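Gripper comparison, simulation stage – minutes
Comura office, 5th March

1. Minutes of the last meeting
Agreed, with one change: the Luangrath fingers are to be listed as a separate entry.

2. Parallel gripper, standard fingers
Set A is finished, 487 runs on the tabletop layout. Most misses were on short upright items, where the fingers closed too high. The approach height will be lowered and the set repeated before June.
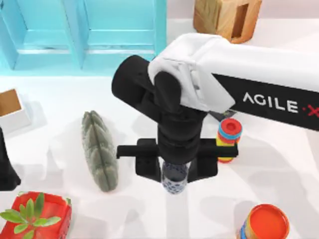 Cable drag is not modelled at present, so the wrist turns more freely than it will on the bench. Aklow have offered their drag figures and we will take them up on it. Action: Comura to write to Aklow this week.

3. Cameras
The wrist view and the overhead view were compared on 100 runs each. The wrist view gave better finger placement but lost the target on the last part of the approach – the overhead view did not. It was agreed to keep both and to log them at the same rate.

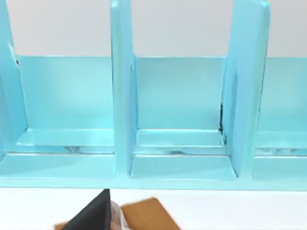

Set B will use the new controller settings from Zadanden. The old settings stay in the project folder until the results have been compared. Run 511 is to be left out of the totals, as its log file is damaged.

4. Layouts
Object positions will be fixed for all fingers in Set B.

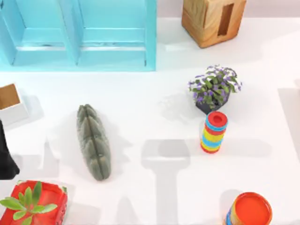
Will the same layout be used for both controllers?
The layout stays the same for both, and only the controller settings change between sets.

5. Next meeting
To be held once Set B is complete.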